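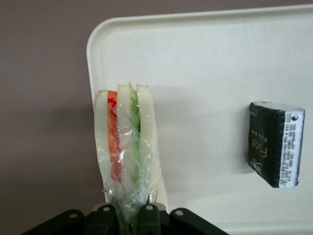 On Thursday I took the early bus to the open day at Lestico. I had registered in the spring and then almost forgot it, so it was good that they sent a reminder the evening before. The building is behind the old post depot, and you have to walk along a fence for a while until you find the right door.

We were put in groups of 10. Our guide was Ngaio Doolan, an engineer in the handling team, and she spoke slowly enough that I could write in my notebook.

The part I wanted to see was the food handling. In my work at a canteen supplier we still pack by hand, and my boss asks me every July if a machine could do it. I always answered no. A metal part has the same shape each time, but a sandwich in plastic wrap does not, and if you press on the bread you have spoiled it. At Lestico they teach the arm to hold the sandwich low, at the end where the wrap is gathered, so the fingers need not squeeze the middle. Ngaio told us the team has a collection of more than 2,000 recorded grasps, and the sandwiches were the most difficult group for a long time. Small soft packets were the second.

A man in our group asked about the speed. She said it is slower than a trained person and she did not try to make it sound better. I liked that. The software is called Rimico and it has its own small camera near the fingers. I asked what happens when the wrap is slippery, and she said they are testing 3 kinds of finger pads, but she could not tell me the material.

After this we went to room 361 for coffee. There was also a talk about cleaning rules, which was too long for me, although for my job I should have listened better. I have to read again the sheet they gave us. It says the pads must come off without tools, and I want to know how often.

I will write to my boss this week. I think I will still say no for the packing line, but maybe yes for filling the lunch trays. There the sandwich is already wrapped.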